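Ekadow grasp planner: progress report to Nisness, for the period ending in June

In this period our work at Plorencombe was mostly on perception, and less on motion planning than we wrote in the proposal. We explain the change below and ask for your agreement.

The old segmentation module was weak when a pale object stands on a pale table. It often took a soft shadow for the border of the object, and the planner then closed the fingers in the wrong place. We replaced the threshold step with a small network that predicts the edge and the shadow as two separate layers. On our white-on-white test set the correct outlines went from 55 to 83 percent.
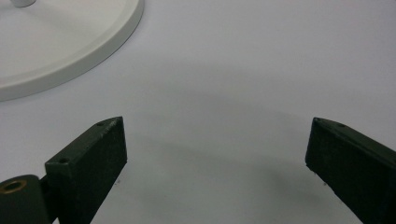
The remaining errors are mainly with objects which are only partly inside the view. The module gives a good curve for the visible part, but the estimate of the center is not stable between one view and the next. For this reason the planner now asks for a second view before it commits to a grasp. This costs 3 seconds per attempt, and we would like to reduce it.

The logging tool, Bawa, is finished and in daily use. It can replay any attempt with the same inputs, so a fault can be repeated at the desk. We have closed 14 open issues with its help.

Not done yet: the collision check for the wrist, and the user guide. The collision check is moved to the next period. No change in the budget is requested.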